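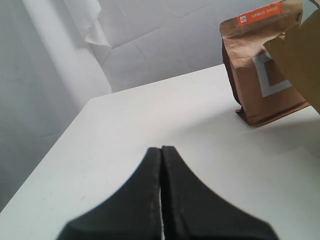
White tabletop, faint marks

From: Si-woo Bae
To: district-health list
Date: 2019-10-13
Subject: Re: Cold chain handover, Parkgate and Skiltbridge

Perihan Güler wrote:
> The draft has the Parkgate store handing over vaccine stock to
> Skiltbridge in April. Two questions. Who signs for the transport
> leg, and does the ministry pay for fuel under the old agreement or
> the new one? Dolan invoiced us twice last quarter and I would like
> to avoid a repeat.

Perihan,

On the first point, the receiving clinic signs. The driver carries two copies of the form and leaves one at Skiltbridge. The temperature log stays with the boxes until the pharmacist has read it.

On fuel, the new agreement applies from the day of the first transfer. Section 16 covers it. Dolan should bill the district office directly, one invoice per month, with trip sheets attached. I have asked them to void the second invoice and have no reply yet.

The draft lists 19 outreach posts. The annex lists 20. The difference is Hemier, which was moved to the neighboring district and then moved back. Please use the annex.

Still open:

1. Backup power at Skiltbridge. The generator is rated for the refrigerators but the freezer was added later - someone needs to check the load before we commit to dates.

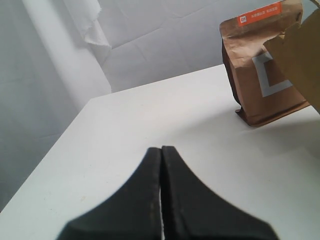
2. Staffing. Two nurses are on loan from Parkgate and their contracts end before the handover. The ministry has the extension request.

3. Comments on the draft. We allowed 30 days. I would keep that, as the donor office reads slowly.

Si-woo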